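发件人:Bimla Garg
收件人:室内移动操作讨论组
主题:Re: 有人用过 Zevport 的“开门包”吗?

Tolera 你好,列表各位好:

先把你的原信引在下面,免得大家去翻。

> Tolera Gashaw 写道:
> 我们实验室在看 Zevport 那套室内仿真场景加门类任务的订阅,销售给的材料里
> 写着“1000 扇门,扇扇不同”。Pushpa 觉得可以买,我觉得材料的形容词比
> 参数多。有没有人真跑过?我主要关心三件事:
> 1. 门把手的接触到底算不算得准;
> 2. 换一台机器人要改多少配置;
> 3. 他们的客服是不是人。
> 另外 Bhupendra 让我顺便问一句,跟 Aubert 那套比怎么样。

第三条最好答:是人,叫得出名字,回信也客气,只是客气和解决问题在他们那里由两个部门负责。

下面说正经的。我们组用的是试用许可,装在一台老工作站上,跑了两个星期。安装包比我预想的规矩,依赖写得清楚,唯一的意外是许可证服务每次开机都要重新登录,密码框还不让粘贴。我把这归入安全特性,不然心情会受影响。

场景库可以按户型挑,我固定用一套带过道的住宅,从开着的门开始,先让机器人穿过去,再回头考虑把手的事。顺序反了也行,但你会在第一天就想退订。

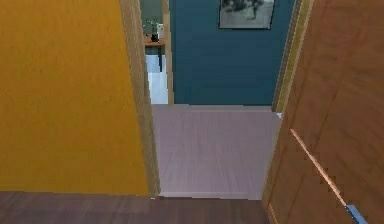
穿门这一项我给的评价比开门高。他们的规划器默认把机器人底盘当成一个圆,外加一圈安全余量,余量的默认值大概是给一头谨慎的牛设计的,不改的话机器人会在门口反复打量,然后礼貌地放弃。改小以后就顺了。房间之间的颜色差别很大,近处是芥末黄的墙,门那边是深青蓝的墙,连地板都从深褐换成了灰紫,做语义分割的同学会很高兴,做泛化的同学应该警惕:我的策略疑似学会了“朝青蓝色走”。把墙面材质随机化打开之后,成功率掉了一截,掉完剩下的那部分我才敢写进周报。顺便提一句,材质随机化在菜单的第三层,名字叫“氛围”。

关于“扇扇不同”。Shireen 好奇,把试用版里能加载的门全过了一遍,去掉只换木纹的,剩下 19 种几何。试用版当然不是全库,所以我不替他们下结论,只建议你在签字前请销售解释一下“不同”。我问过,对方回答说木纹也是一种体验。

把手这块分两层说。几何层面没什么可抱怨的,碰撞体和外观对得上,用夹爪去勾也不会穿进去。动力学层面就比较随缘。锁舌有模型,但回弹弹簧的刚度是一个全局参数,也就是说全库的门共用一根弹簧。现实中的门要是这么团结,我们这行能省不少经费。你可以逐扇覆盖,要写一个小配置文件,文档里有例子,例子里少了一个冒号,我已经报了。

视角也要当心。默认相机装得偏高,手臂一靠近门板就把把手挡住一半,我最后自己加了一个看得低一些的机位。从那以后失败的原因至少看得见了。 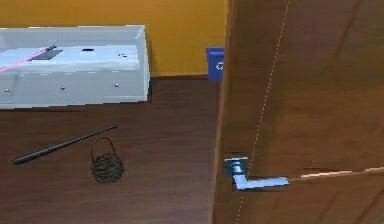
Zevport 产品通讯,2026年7月6日

“Zevport 门类任务包更新:新增把手逐扇参数界面,订阅用户可直接下载。地面杂物生成器同步开放,支持按房间类型自动摆放。许可证服务优化中,敬请期待。”

上面这段是他们今天早上发的,我原样贴过来。“优化中”三个字我认识很久了。逐扇参数界面我中午装上试了,确实省掉了手写配置,弹簧刚度和把手行程都有滑块,滑块没有单位。杂物生成器倒是意外地好用,也意外地有性格:我这套住宅的门后面,地板上配的是一根黑色球棒和一团深色绳子,墙边还立着一个蓝色回收桶。按房间类型自动摆放,我很想知道它认为这是什么房间。玩笑归玩笑,这类细长和成团的东西对底盘避障是很好的考题,我们的二维激光方案在球棒面前表现得相当坦然,径直就过去了。

回到你的第二条。换机器人要改的东西集中在 5 个文件里,其中 2 个是真正需要动脑的(关节限位和夹爪映射),其余照抄即可。我们从自己的底盘换到 Calent 的那台,花了一个下午,一半时间在找为什么手臂朝后长。答案是坐标系约定,文档里写了,在附录。

和 Aubert 比,我只能说个人印象:Aubert 的接触算得更细,也更慢,我们那台工作站跑起来像在供暖;Zevport 快得多,适合先大批量筛策略。如果 Bhupendra 要的是拉把手那一下的力曲线,选 Aubert。如果要的是机器人在屋里走来走去、偶尔开个门,Zevport 够了。至于 Brilanar 那个免费的,我去年 11 月试过,门能开,开了以后房子会跟着转。

价格我不便在列表上说,报价单上有保密条款,字号比价格大。私信我可以讲讲讨价还价的经过,提示:先问教育折扣,再问试用能不能延长,这两句的顺序不要颠倒。

配置文件和改过的安全余量我整理好放在组里的共享目录,需要的人来信。Pushpa 如果还是坚持要买,请她先试一个月的,别直接签年付。

Bimla

又及:如果有人知道怎么让那个密码框接受粘贴,请务必告诉我。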